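Bundau Handsysteme
Mehrfingerhand für Manipulatorarme: Planungs- und Beschaffungshinweise

Teilen 17 | Kommentare 2

Die Bundau-Hand wird als Endeffektor für ein- und zweiarmige Systeme geliefert. Sie eignet sich für Aufgaben in möblierten Innenräumen, bei denen Türen, Schubladen und Ablagen ohne Umbau des Mobiliars bedient werden sollen. Für Taktfertigung mit gleichbleibenden Werkstücken empfehlen wir weiterhin den Parallelgreifer Storton.

Lieferumfang
Hand links oder rechts, Handgelenkflansch, Anschlusskabel, Steuerbox, Prüfprotokoll. Arm, Kamera und Rechner sind nicht enthalten und müssen im Budget getrennt angesetzt werden.

Bestellnummer
417-R (rechts), 417-L (links). Paarweise Bestellung wird als eine Position geführt.

Kostenplanung
Neben dem Gerätepreis sind Inbetriebnahme, Schulung und Ersatzteile zu berücksichtigen. Die Schulung umfasst zwei Tage und ist für Bedienpersonal und Instandhaltung gemeinsam ausgelegt. Das Verschleißteilpaket (Fingerkuppen, Kabelsatz) sollte mit der Erstbestellung beauftragt werden, Nachlieferungen werden gesondert berechnet. Angebote sind 30 Tage gültig. Bei Projekten, die im laufenden Haushaltsjahr abgerechnet werden müssen, ist die Bestellung bis Februar auszulösen.

Aufstellort und Aufgabenprofil
Vor der Angebotserstellung benötigen wir eine Liste der zu bedienenden Möbel mit Türbreite, Anschlagseite, Griffart und Unterkante über Boden. Niedrige Schränke sind gesondert auszuweisen, da sie die Reichweite des Arms und dessen Einbauhöhe bestimmen. Kabel auf dem Boden sind im Fahrbereich zu vermeiden oder abzudecken. Die Prüfung der Unterlagen übernimmt Morena Costa, technische Rückfragen beantwortet Ermanno Piras.

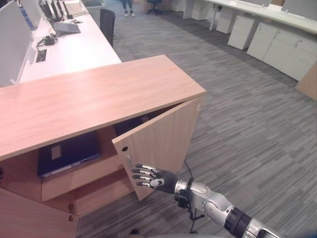

Bedienaufgabe an einem niedrigen Schrank: Finger an der Unterkante der teilweise geöffneten Tür.

Optionen
Armadapter Cirillo für Fremdfabrikate, Transportkoffer, erweiterter Servicevertrag. Der Adapter ist je Armtyp freizugeben; die Freigabe ist im Angebot als eigene Position aufgeführt.

Kontakt | Impressum | Datenschutz | Nach oben
© Bundau Handsysteme. Alle Rechte vorbehalten.
Diese Website verwendet Cookies. Mit der weiteren Nutzung stimmen Sie der Verwendung zu.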